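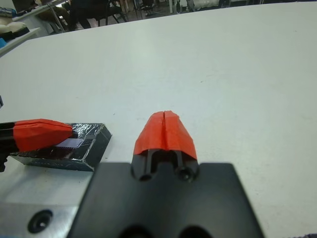 Rouge et noir

Le dernier bac

Nouvelle

Quand Evaristo Pagano est arrivé à Gernton, le bac était déjà parti. Il le voyait encore au milieu du fleuve, très petit, avec sa lampe allumée alors qu'il faisait jour. Il a posé sa valise sur les planches et il a attendu, comme on attend quand on ne sait pas encore que l'on va attendre longtemps.

Sur la porte du guichet, une feuille était collée avec du ruban adhésif. Elle disait que le passage vers Stusska serait supprimé à la fin du mois de June, et ce mot était écrit comme cela, en anglais, parce que la compagnie appartenait à des gens qui habitaient loin. En dessous, quelqu'un avait ajouté au crayon : et ma mère, elle passe comment ?

Evaristo a lu la feuille deux fois. Il n'était pas revenu depuis l'enterrement de son père. Il avait dans la poche de son manteau une lettre de Dario Grasso, le pilote du bac, et cette lettre n'avait que trois lignes. « La maison est vendue si tu ne viens pas. Le nouveau propriétaire veut les clés. Moi, je ne veux pas les lui donner. »

Il s'est assis sur la valise. Une femme vendait du café dans une cabane bleue, et elle l'observait sans se cacher.

– Vous êtes un Pagano, a-t-elle dit enfin.

– Comment le savez-vous ?

– Vous vous asseyez comme lui. De travers.

Elle lui a apporté un café qu'il n'avait pas commandé. Il a voulu payer et elle a fait un geste de la main, comme on chasse une mouche. Puis elle est retournée dans sa cabane et elle a monté le son de la radio, où un homme parlait du prix du blé. 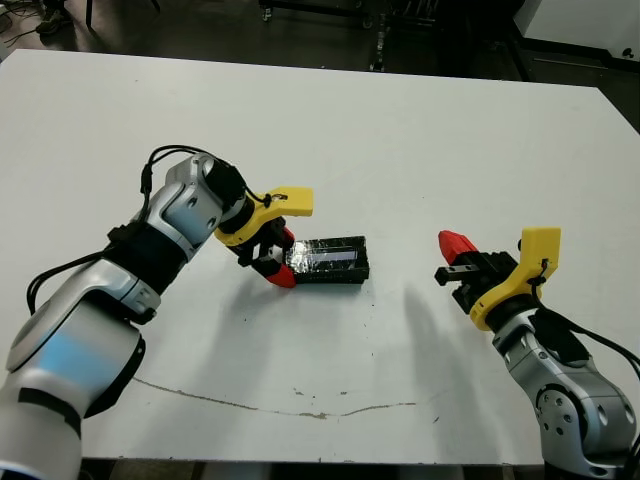 Photo : D.R.

Le bac est revenu vers cinq heures. Dario Grasso avait vieilli d'une manière étrange, seulement par le haut : les cheveux étaient blancs, le visage était creusé, mais les jambes restaient celles d'un jeune homme et il a sauté sur le quai avec la corde à la main.

– Tu as manqué celui de trois heures, a-t-il dit.

– Le train avait du retard.

– Le train a toujours du retard. Il fallait prendre celui d'avant.

C'était la première conversation qu'ils avaient depuis neuf ans. Evaristo a pris sa valise et il est monté. Il n'y avait pas d'autres passagers, sauf un chien qui appartenait peut-être à la femme du café et qui s'est couché contre la cabine avec l'air d'un habitué.

Le moteur faisait un bruit de toux. Dario l'avait appelé Pathirana, du nom d'un mécanicien qui l'avait réparé autrefois avec une ceinture de pantalon, et qui était reparti le lendemain sans laisser d'adresse. Quand il démarrait mal, Dario disait : allons, Pathirana, sois gentil. Evaristo avait entendu cette phrase durant toute son enfance. Il a été surpris de sentir quelque chose lui serrer la gorge en l'entendant encore, et il a regardé l'eau.

– Tu as l'argent ? a demandé Dario.

– Quel argent ?

– Pour racheter. Il demande le prix qu'il a payé, et 700 de plus pour son dérangement. Il est dérangé, paraît-il.

– Dario, je suis venu pour signer.

Le pilote n'a rien répondu. Il a corrigé un peu la barre. Le fleuve était haut, avec des branches qui descendaient, et il fallait les laisser passer l'une après l'autre. À cet endroit, le courant change deux fois de côté. Le père d'Evaristo disait que c'était un fleuve qui ne finissait pas ses phrases.

– Signer, a répété Dario, beaucoup plus tard, quand on voyait déjà les peupliers de Stusska.

La maison était la dernière avant les champs. On l'appelait Bradelel, et personne ne savait dans quelle langue. Le grand-père avait peint le nom au-dessus de la porte, et chaque Pagano, en devenant adulte, avait repassé les lettres avec de la peinture. Evaristo ne l'avait pas fait. Il était parti à dix-neuf ans, en automne, et l'on ne peint pas en automne.

Dans la cuisine, rien n'avait bougé. Les tasses étaient à l'envers sur leur torchon. Sur la table il y avait un registre à couverture grise, que Dario avait sans doute posé là exprès, bien au centre, comme un plat que l'on sert.
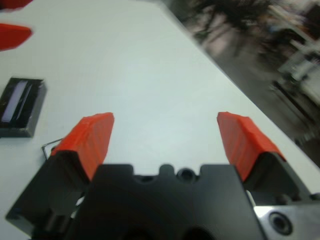
Dernière modification de la page : 12/05/2018

Evaristo l'a ouvert debout, sans enlever son manteau. C'était l'écriture de son père, penchée, appliquée, une écriture d'homme qui avait appris tard. Chaque ligne portait une date et le même mot : passé. Parfois il y avait une remarque à côté. Passé, pluie. Passé, avec les moutons de la veuve. Passé, Dario malade, j'ai conduit.

Son père avait été aide sur le bac après sa retraite. Evaristo le savait, mais il le savait comme on sait les choses par téléphone.

Il a tourné les pages. Les lignes étaient numérotées dans la marge, et la dernière portait le numéro 3806. À côté du mot passé, il y avait écrit : le petit n'a pas appelé, il doit avoir du travail.

Il s'est assis. Il est resté un bon moment sur cette chaise, qui était trop basse pour lui maintenant, ou bien c'était la table qui avait toujours été trop haute. Dehors, Dario coupait l'herbe devant la porte avec une faux. Il ne la coupait pas bien. Il faisait surtout du bruit pour dire qu'il était là.

– Tu aurais pu me l'envoyer par la poste, a dit Evaristo en sortant.

– Par la poste, cela se perd.

– Il pensait que j'avais du travail ?

Dario a essuyé la lame avec une poignée d'herbe.

– Il ne pensait rien. Il écrivait des choses pour que la ligne ne soit pas vide. Une fois il a écrit que j'étais un bon chanteur.

– Tu chantes ?

– Non.

Le soir ils ont mangé des œufs et du pain. Le propriétaire nouveau devait venir le matin avec les papiers et un stylo, avait précisé Dario, comme si le stylo était la chose la plus insolente. Ils ont parlé du fleuve, du chien, d'un cousin qui élevait des abeilles et que les abeilles n'aimaient pas. Ils n'ont pas parlé du père. Vers dix heures, Dario a mis sa casquette, puis il l'a retirée, puis il l'a remise.

– Après June, je ne sais pas ce que je fais, a-t-il dit. Ils me laissent le bateau. C'est trop cher pour eux de l'emporter. Un bateau sans passage, c'est quoi ?

– C'est un bateau.

– C'est ce que je me dis aussi. Mais je me le dis sans conviction.

Il est parti. Evaristo a entendu ses pas sur le chemin, longtemps, à cause du silence.

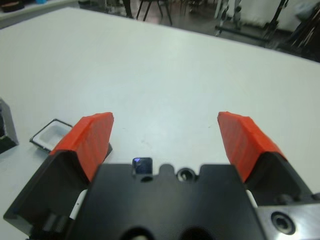 Crédit photo : archives de la revue

Il n'a pas dormi. À l'aube il est allé dans la remise, où il a trouvé un pot de peinture presque sec et un pinceau dont les poils étaient durs comme du bois. Il a cherché de l'essence, il en a trouvé. Il a trempé le pinceau et il a attendu qu'il devienne souple, en regardant le jour monter derrière les peupliers.

L'échelle manquait d'un barreau, comme avant. Il a commencé par le B. Ce n'était pas facile, sa main tremblait un peu et la peinture faisait des grumeaux qu'il fallait enlever avec l'ongle. Il ne savait pas s'il peignait pour lui ou pour l'acheteur, ni si cela faisait une différence pour les lettres. Il avait fini le deuxième L, ou plutôt le premier, il s'était trompé de sens et il avait commencé aussi par la fin, quand une voiture s'est arrêtée au bout du chemin.

Un homme en est descendu avec une serviette sous le bras. Il était plus jeune qu'Evaristo ne l'avait imaginé. Il portait des chaussures de ville et il marchait en évitant la boue.

– Vous repeignez ? a dit l'homme. Ce n'était pas nécessaire.

– Il me reste trois lettres, a dit Evaristo. Vous pouvez tenir l'échelle ?

L'homme a regardé sa serviette, puis l'échelle. Il a posé la serviette sur l'herbe mal coupée. Du côté du fleuve, on a entendu le moteur tousser une fois, deux fois, et la voix de Dario qui lui demandait d'être gentil.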